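発表メモ「器の貸し出しと小さな食堂」(持ち時間13分、たぶん押す)

シェア 4 コメント 13

出だし。あいさつ短く。Mirjam Stevensさんに呼んでもらったお礼、忘れない。スライド1はタイトルだけ、すぐ送る。

自己紹介は飛ばしてもいい。食堂Innessを始めて最初の冬、12月に皿が足りなくなった話から。宴会が重なって、近所の店に借りに走った。返すとき、どれがうちの皿か分からない。似た白い皿ばっかり。笑いが来なくても進む。

そこから貸し出しの仕組みKurnowへ。登録された器、いま3,832点。数字は一回だけ言う。ゆっくり。去年の話はしない、質問が出たら答える。

借りる店の悩み。
・しまう場所がない
・季節ものは年に何回も使わない
・割ったときの弁償がこわい
三つ目で間をとる。ここで会場に手を挙げてもらう(挙がらなかったら自分が挙げる) 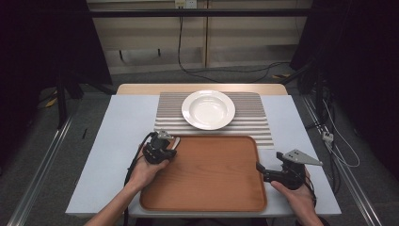

貸し出しの単位の話に移る。最初は一枚ずつ貸していた、これが失敗。店の人は皿が欲しいんじゃなくて、一人分の席が欲しい。だから組で出すことにした。縞のランチョンマットに白い丸皿、手前に角の丸い木の盆、このくらいの組合せが説明しやすい。リムの広い皿は料理が少なく見えると言う店主もいる、逆に余白がいいと言う人もいる。好みなので深入りしない。盆の大きさは先に聞くこと、マットに重ねるのか並べるのかで机の使い方が変わる。

料金。一組いくら、は配布資料を見てもらう。口で言うと必ず間違える。延滞は一日目だけ待つ。Goossensの倉庫は夕方5時に閉まるので、返却はその前。これは強めに言う。前に閉まったあと来た人がいて、箱を抱えて帰ってもらった、申し訳なかった。

割れた場合。Selorm Appiahさんの案で、積立にした。年間の積立が2,000円を超える店は、小皿の欠けくらいなら請求なし。大皿は相談。「相談」って何ですかと絶対聞かれる。答え:写真を送ってもらって電話で決めます。以上。

洗い方。洗って返す店と、さっと流しただけの店がある。どっちでもいいと書いたら、ソースがついたまま戻ってきた。今は「洗って乾かして」に統一。木のものは食洗機だめ、つけ置きもだめ。反ると戻らないい。

時間あまったらSollardの朝市の話(パン屋が全部借りていった件)。あまらなければ切る。たぶん切る。

質問でよく出るやつ
・個人でも借りれますか → 今は店だけ
・送料 → 近場は取りに来てもらう、遠いところは着払い
・新しい器の寄付 → 四枚以上そろいなら歓迎、箱も一緒に

最後、連絡先のスライド出しっぱなしにする。マイク返す。アンケート用紙は後ろの机。

関連記事
・店の棚をひとつ減らしてみた記録
・Kurnow 返却箱の詰め方
・木の盆の手入れ、油は何を使うか
・Goossens倉庫 冬の受付時間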